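# Can a Robot Really Do That Job?

People love to say that robots will soon do everything. Don't believe it yet. Go watch a robotics club first.

The Kozma Club meets in a school in Ulley. This July, its members gave their robot arm one job: pick up a hard drive caddy. A caddy is a holder that lets you slide a drive in and out of a big computer called a server.

Sounds easy, right? You could do it while eating a sandwich. But the arm has only 2 fingers, and they can't feel much. If they close a little too far to one side, they may push the caddy away or pinch the wrong part. 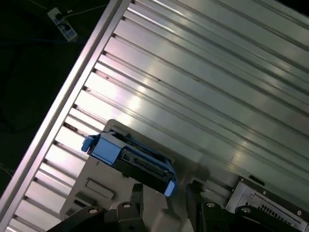
Shiny things make the job harder. A bright reflection can hide the edge of an object, so a camera may not "see" where it ends. Your brain sorts that out very quickly. A computer needs lots of practice.

How much practice? The club planned 100 tries. One student had read an ad saying a robot could learn "in minutes." Maybe — but which robot, and learn what? The ad didn't say.

So when you see a robot video, ask some questions. How many tries did it take? Did a person help? What happens if you turn the object around?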